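Unit 3: Teaching by Demonstration
Course notes, Manipulation and Learning
Prepared by Amber Verstraete; lab section by Iraís Nava
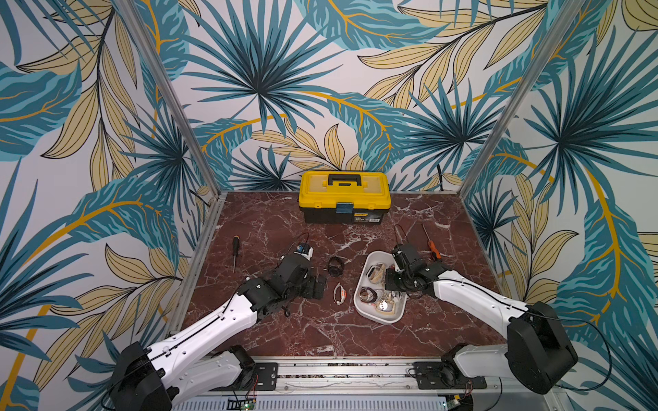
3.1 Scope

These notes cover how a task is shown to a robot by a person, either by moving the arm directly or by driving it from a distance. They assume you have read Unit 2 on joint space and task space. Training of the policy is left to Unit 4. The material on recording quality is examinable. The material on rail calibration is not, but you will need it for the lab.

A demonstration, for the purposes of this course, is a time-stamped record of one complete attempt at a task by a human operator, together with everything the robot sensed during that attempt. The record has two parts. The observation part holds camera images and measured joint positions. The action part holds the commands sent to the arms. A common error in student work is to store the measured positions twice and call the second copy the action. The two differ whenever the arm lags, is loaded, or is pressing on something, and the difference carries information about contact.

3.2 Two ways of showing

Kinesthetic teaching. The operator takes hold of the arm and moves it through the task while the motors are set to a compliant mode. Joint encoders record the path. The arm needs either low friction or good gravity compensation, or the operator ends up fighting it and the path comes out jerky. The operator's hands and forearms are also in the camera view, and they will be absent when the robot runs on its own. The usual remedy is to record the path by hand, then replay it with the operator standing clear and record the images during the replay. Replay fails if the objects do not respond the same way twice.

Remote control. The operator moves an input device and the robot follows. The input may be a joystick, a tracked hand controller, or a second arm of matching shape, called the leader. With a leader arm, joint angles are copied to the follower directly and no inverse kinematics is needed. The operator feels the joint limits of the leader, so long as they have been set to match those of the follower. What the operator does not feel, in the simple version, is force at the follower's gripper. Grip effort has to be judged by eye.

For tasks that need two arms, kinesthetic teaching is awkward. One person can hold two wrists but has no hand left to work the grippers. The two-arm bench used in this course is intended for remote control only.

3.3 The bench

Both follower arms are mounted on an aluminum rail along the front of the work surface, facing the back wall. The black mounting plates are bolted to the rail. Do not loosen them. If a plate has moved, the offset between the arms has changed and older recordings no longer match the bench.

The work surface has a dark red marble pattern with fine light veins, and the walls around it carry a large leaf print. Students ask every year whether a plain background would be easier. It would be easier, and a policy trained on it would have little reason to learn what to ignore. Backgrounds are changed between blocks of recordings. Log the background code with each block, using the sheet in Appendix A.

Note where the cables run. On each arm one is routed along the white forearm segment. Before recording, move each wrist slowly through its full range and watch for a cable that pulls tight or catches.

3.4 The sorting task

The task set for this unit is to sort small items, under the working name Fomer. The items are watches, watch straps and two screwdrivers. The shallow white tray is part of the layout, and so is the yellow-and-black toolbox against the back wall, which starts closed. The goal condition is that every watch and strap is in the tray and both screwdrivers lie parallel to the back wall, clear of the toolbox. The toolbox is not opened in this unit.

The starting layout is varied on purpose. Some items may begin in the tray and others on the marble. The tray may sit square or at a tilt. One screwdriver normally starts on each side so that each arm has work to do. Do not tidy the layout between attempts beyond what the layout card says.

Three properties of the items deserve attention.

Straps are flexible. A strap coiled into a ring can be lifted by its edge with one finger of the gripper inside the ring, or pinched across its whole width. Choose one method and keep to it for the whole block. Mixed methods in a small data set tend to produce a policy that averages the two and closes on nothing.

Watch faces reflect. A bright spot on a dial will shift as the arm passes over and blocks the lamp. This is acceptable. Do not move the lamp to remove it.

Dark items under a dark gripper are hard to see, for you and for the cameras. Approach a black strap from the side and pause above it before closing.

3.5 Procedure

Power on the followers first, then the leaders. Bring both leaders to the rest pose before enabling the link. If a leader is far from its follower when the link is enabled, the follower will jump.

Set the layout from the card. Start the recorder (Nadar, version on the lab machine). Wait for the tone. Perform the task at a steady pace, somewhat slower than feels natural. Return both arms to the rest pose. Stop the recorder and mark the attempt as success, partial or fail.

Each pair submits a minimum of 11 successful attempts. Partial and failed attempts are kept and submitted in a separate folder. Do not delete them.

If you drop an item inside the reach of either arm, pick it up with the arm and carry on. Recoveries are useful, and a data set without them leaves the policy with no example of what to do after a slip. If the item leaves the surface, stop and mark the attempt as a fail.

Keep idle time short. Long pauses at the start teach the robot to wait, and a policy that has learned to wait may never begin. Nadar will trim still periods at either end of a recording, but it will not trim them in the middle.

3.6 Using two arms

An arm that is not working should be parked to its own side with the gripper open. Operators new to the bench often leave the idle arm hovering over the centre, where it hides items from the overhead camera and gets in the way of the other one.

Passing an item from one gripper to the other is permitted but seldom needed in this task. Where an item lies near the midline, use the arm on the side of the item's nearer end. For screwdrivers, grasp the handle. A grasp on the shaft allows the tool to roll in the fingers, and its final direction is then a matter of luck.

The grippers must not be over the tray at the same time. This is a rule of the lab as well as good practice. The Kodus controller checks joint limits and motor current. It does not check for collision between the arms.

3.7 Checking a recording

Open each file in the viewer and look for the following.

Dropped frames. The gap between successive images should be constant. One missing image can be filled. A run of missing images means the attempt is discarded.

Lag between command and motion. Plot the commanded and measured positions for the elbow joint on one axis. A small constant delay is normal. A delay that grows during the attempt points to a full buffer.

Gripper saturation. If the commanded opening sits well below the measured opening for the whole of a grasp, you are squeezing harder than the item needs. Watch straps will stand it. Crystals may not.

The reference set recorded by last year's class holds 1796 attempts, of which a subset was marked by two people independently. Where the markers disagreed, the cause was nearly always the word "parallel" in the goal condition. Use the Rashidi template in the viewer, which draws the allowed angle over the image.

3.8 Problems

1. A leader arm has a link lengths ratio of 1:2 with its follower and the same joint layout. Joint angles are copied directly. Describe how a small hand movement at the leader appears at the follower's gripper, and state one effect on precision.

2. An operator records forty attempts, always placing the strap in the tray before the watch. At test time the watch is already in the tray. State what you would expect from the policy and suggest a change to the recording plan.

3. Explain why the measured joint positions are a poor choice of action during a firm grasp. Use a sketch of position against time.

4. File 1967 in the reference set is marked as a success, yet the left arm is still moving when the recording ends. Decide whether it should be kept and justify your answer in no more than half a page.

Answers to problems 1 and 3 are posted in April. Bring written answers to 2 and 4 to the lab.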